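Chapter 10
Hearing Access in Public Buildings

After studying this chapter, you should be able to:
Describe the main types of assistive listening systems
Explain why background noise and distance reduce understanding of speech
Plan a basic check of a meeting room or service counter

10.1 Listening at a Distance

A hearing aid works best when the person speaking is close by. In a council room, a theater, or a place of worship, the speaker may be 40 feet away, and the microphone in the aid picks up coughs, fans, and echoes along with the voice. Making everything louder does little to help. An assistive listening system carries the voice from the speaker's microphone to the listener by a separate path - a magnetic loop, a radio signal, or infrared light.

The town of Essien installed loops in its library and courthouse after a survey of 746 residents. Fiifi Asamoah, who led the survey, found that many people with hearing aids had stopped attending public meetings. Several did not know that their aids contained a telecoil, the small part that receives a loop signal.
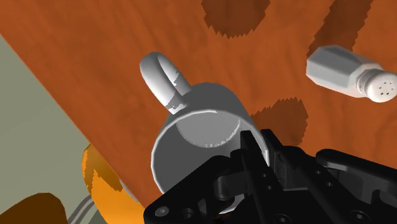

10.2 Types of Systems

Loop systems use a wire placed around a room or counter. Listeners with a telecoil need no extra equipment, but metal in the floor can weaken the signal. Radio systems cover large areas and pass through walls, so they are less suitable for private hearings. Infrared systems keep the signal inside the room, although strong sunlight may interfere with it.

Each type is treated in turn in the sections that follow, beginning with the loop at the Fosau ticket office.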